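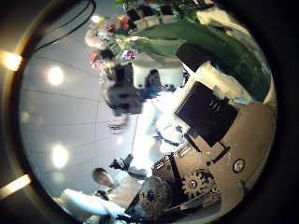

Since the arm came in, the sorting bench at Wetomow has needed more people standing near it than it did when we sorted by hand. I mention this for those on the list who asked whether the floor was being "cleared out." It isn't. The thing itself is a stack of tan-grey plates with its gears out in the open, toothed edge and all, so the new rule about sleeves and hair is one I support. The flowers are staying too. They went up before the arm got its spot, and they have seniority.

On 28 Aug 2023 the Sithole office wrote:
> Following the upgrade, bench staff will move from
> handling to supervision. We expect the change to
> free up 20 hours a week across the team. Please
> send concerns to the list before November.

My concern is the word "supervision." In my contract it comes with a pay grade. On the bench it comes with a stool. 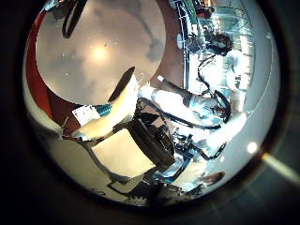
Shift lead, bench 6
Wetomow site, days

I kept a log last month, being the type. The arm handled 2,039 pieces and called for help on 63 of them. That's a good record, better than mine in my first year. But a call means someone reaches in, sorts out the piece and signs the sheet, and the sheet still has a box for "operator" and no box for whoever just did that. Flivovitz supplied the sheet. I've asked them twice.

The handling was dull and I won't pretend to miss it. What I do miss is being able to talk while doing it – you can't chat and listen for a beep. The newer people are learning the beep before they learn the parts, so when a piece comes up wrong they know that it's wrong but not why. Could we get two hours a week of hand sorting back for them? It could come out of the 20.

Also, the cables on the Enent unit need clips. I raised this in the other thread and was told it was a supervision matter.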